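Nestley Two-Finger Gripper Review: Is It Ready for the Laundry?

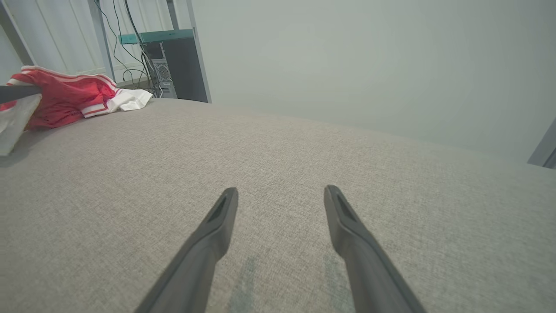
Fingers open over the upholstery, clothes still waiting at the far side.

I have wanted a machine to do my laundry since I was old enough to be handed a basket, so when the Nestley gripper kit came up for review I cleared most of May for it (and let the clothes pile up a little more than usual, purely in the name of science!). It bolts to the arm I already had, an older Drukham, and the pair of fingers with the wrist camera costs $1168. The Gosselin version is $1038, but you have to find your own camera, and I had no patience left for brackets.

Let me start with what I love. The fingers are blunt and rounded at the tips, and in all my weeks with them they never snagged a thread. The grooves on the inside faces help a great deal with hems and waistbands. Give the gripper a crumpled pair of shorts and it will pick them up and drop them in the basket nearly every time, and I'll admit I clapped the first evening it managed the whole heap -- my tea went cold while I watched.

Folding is another story. A hand towel, laid out flat for it, comes out folded in 2 and fairly square. A T-shirt comes out as a sort of parcel. Anything bunched up with something else tends to be lifted as one lump, and then the arm stands there holding the lump until you come and help. Soft surfaces are harder for it than a table, too, as the fingers push into the padding and the software reads that as having touched the clothes.

Nestley rates the pads for 4000 grips, and mine still look fine. The manual is friendly but thin, and I ended up leaning on the setup notes from Andport, who sold me the kit and answer their email in the morning if you write the night before.

So, can it do the laundry yet? It can pick up after me, slowly, and I have grown very fond of it for that. I'm keeping mine, and I'm still folding my own shirts.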